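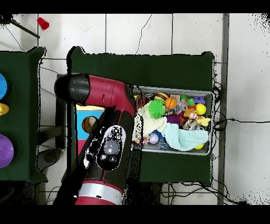
Resetting the bin between runs: what is your rule?
Posted by S. Ansah, Thursday, 9:14 am
Last updated: Thursday, 4:40 pm

We are rewriting the good practice sheet for our pick and place cell and I'd like to hear how other labs handle the reset. Ours currently says "return all objects to the bin and mix." That is the whole rule. Two people can follow it and give the arm two very different jobs. One of them lays the cloths on top, the other pushes them down the side, and the pick rate moves with whoever was on shift.

My draft says:
Tip everything out, put the hard items in first, soft items next, cloths last.
Don't place any item by hand for an easier grasp.
Write the operator's initials on the run sheet.
Hands out of reach before the arm is enabled. No reaching in to fix a bad pile while it is enabled, even if it is standing still.

Comments welcome.
— Seidu Ansah

joltmanns wrote:
The last one should be first. Ours is on page one of the sheet and we still have to remind people. A paused arm is an enabled arm. If you need to move a ball two inches, you stop it properly, you move the ball, you start over and you log it.

I don't agree with cloths last. You are building one particular kind of pile and then reporting a number as if it covered all of them. Pour it and take what you get.
Jörg Oltmanns

gripfinger wrote:
Pouring sounds fair but it isn't repeatable either. Heavy stuff goes to the bottom and the light stuff ends up on top every time. We went through 403 resets on the Julton project and the poured ones weren't any more even than the placed ones. What helped was a written order for half the runs and free pouring for the other half, reported separately.

S. Ansah wrote:
Splitting them is a good idea. I hadn't thought of keeping both.

Jörg, the reason for cloths last is that fabric over hard objects is the case we care about. A knitted blanket lying across a heap of balls hides the edges and snags on the fingers. If it goes in at random, we get that case some of the time and can't say how often.

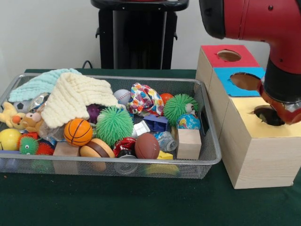
The other thing missing from our sheet is what counts as a finished pick. Over the opening is not the same as through it. I want the rule to say the object is released, the gripper is clear of the hole, and nothing is left hanging over the rim. A blanket that is half in gets scored as a miss.

joltmanns wrote:
Half in is a miss, agreed. At Ogola they scored it as a partial and then nobody could compare anything with the older sheets. Keep it to yes or no.

On the cloths, fine, if you say so in the write-up. My complaint is with people who leave it out.

marlow_t wrote:
Question about containers. Do you treat a wire basket and a solid plastic bin as the same setup? We had 69 runs thrown out because someone swapped one for the other halfway through and didn't note it. Fingers catch on mesh. They don't catch on a smooth wall.

gripfinger wrote:
Different setup, different sheet. Same goes for changing the table cloth.

joltmanns wrote:
The table cloth is going too far. You will end up with a form that takes longer than the run.

gripfinger wrote:
It's one checkbox. Color changes matter to the cameras.

S. Ansah wrote:
Container type goes in as its own line. Table cloth I'll put under "changes since last session" — one line, free text, so it doesn't slow anyone down.

I'm also adding 3 stop conditions: a dropped object outside the table, a cable that has moved into the arm's path, and anything caught in the fingers after release. Any of those, stop and clear before the next run.

marlow_t wrote:
Add damaged objects. Clear wrap and foil tear after a while and then you have bits in the joints. We check ours every 12 runs.

S. Ansah wrote:
Added. New draft goes to the Brarnel people tonight and I'll post it when they've marked it up.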